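Last updated: June

Pre-purchase inspection, two-arm sorting cell
Checked by: Lungile Pillay
Budget holder: Geert De Bruijn
Purpose: decide what gets repaired, what gets replaced, and what goes in the request for the second cell. Mark each line OK, REPAIR, REPLACE or BUY.

Section 1. Arms and mounts

1.1 Mounting plates tight, no movement at the base. OK.
Comment: Torque checked with the arms parked. Use the same plates for the second cell.

1.2 Emergency stop reachable from both long sides. BUY.
Comment: Reachable from one side only. Add a second button. Kullik can supply it with the guard order, so there is one delivery charge.

1.3 Cables strapped along the arm, with enough slack at the wrist. REPAIR.
Comment: The cable on the bin-side arm is strapped on the upper tube and then runs in a loose loop from the elbow to the gripper. It needs one more tie point. Straps are stock items and don't need a budget line.

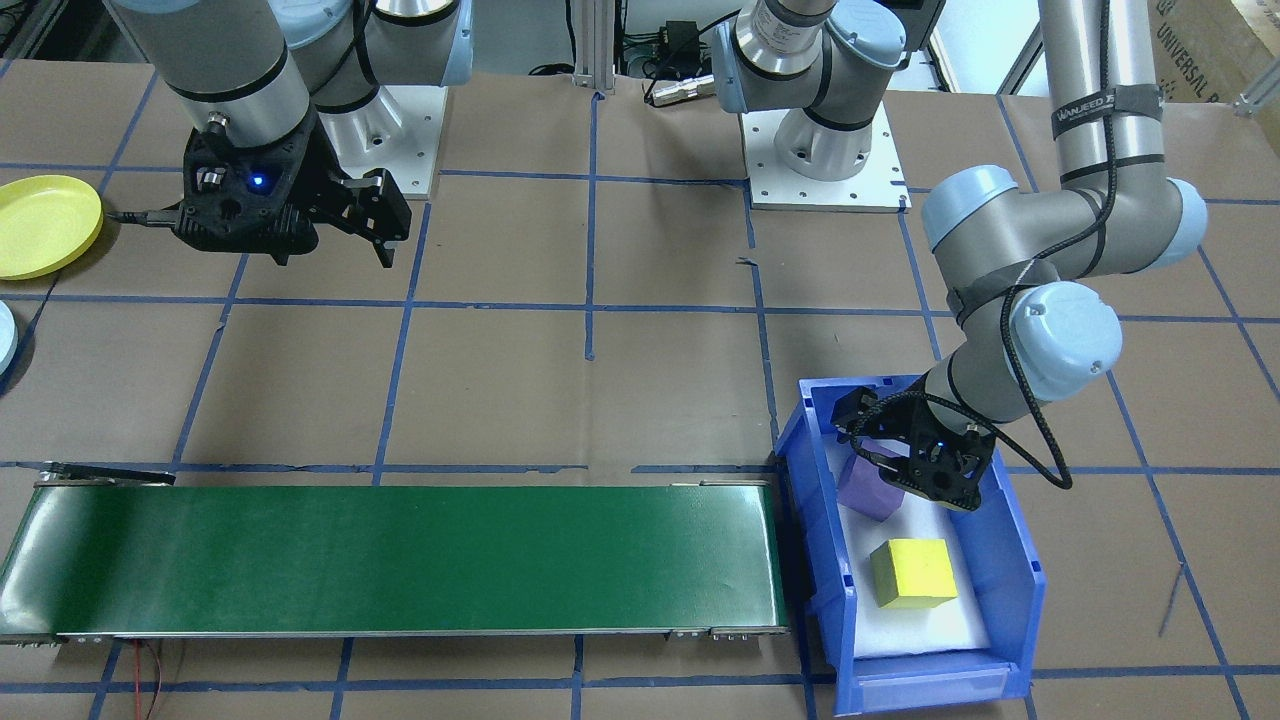
1.4 Spare gripper cable on the shelf. BUY.
Comment: None left. Lead time from Stendar is 6 weeks, so order now and do not wait for the second cell to be approved. Geert, please sign this one separately.

1.5 Fingers seated, screws marked. OK.

Section 2. Conveyor and bin

2.1 Belt tracking and tension. OK.
Comment: Run for 40 minutes at normal speed. No drift. The service contract with Lambrechts ends this year and the renewal quote is 473. Renew.

2.2 Wiring under the belt clipped up. REPAIR.
Comment: A red wire hangs below the conveyor on the left part. Clip it to the frame before the next run.

2.3 Bin close enough to the belt end, nothing can drop between. OK.

2.4 Foam lining in the bin complete. OK.
Comment: Price a spare set anyway. Foam wears faster than the bin does.

Section 3. Table surface and markings

3.1 Surface flat and clean. OK.
Comment: Faint scuffs and a few specks. Wipe down before re-taping.

3.2 Grid lines complete and flat. REPLACE.
Comment: The tape is torn and lifting in several places, mostly on the upper line. One short strip on the left stops partway, so the top left cell has no full border. Torn ends can catch on a finger when the gripper works low. Strip it all and lay it again. Patching leaves double layers.

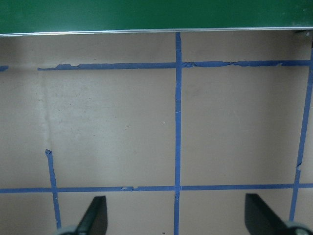 3.3 Permanent marking considered. BUY, second cell only.
Comment: Drila quoted for a printed top sheet. It costs more than tape in the first year and less after that if we count labor. For the present table, stay with tape.

Section 4. Budget summary

4.1 Ceiling for this request is 4,000, guard and second stop button included. Arms for the second cell are on a separate request.

4.2 Order first: gripper cable, stop button.

4.3 Order with the second cell: printed top sheet, spare bin foam.

4.4 No order needed: cable tie point, wire clips, new tape. Lungile to do these and initial lines 1.3, 2.2 and 3.2 when finished.

4.5 Still open: whether the guard has to cover the back of the table as well as the front. Kullik wants the answer before they confirm the price.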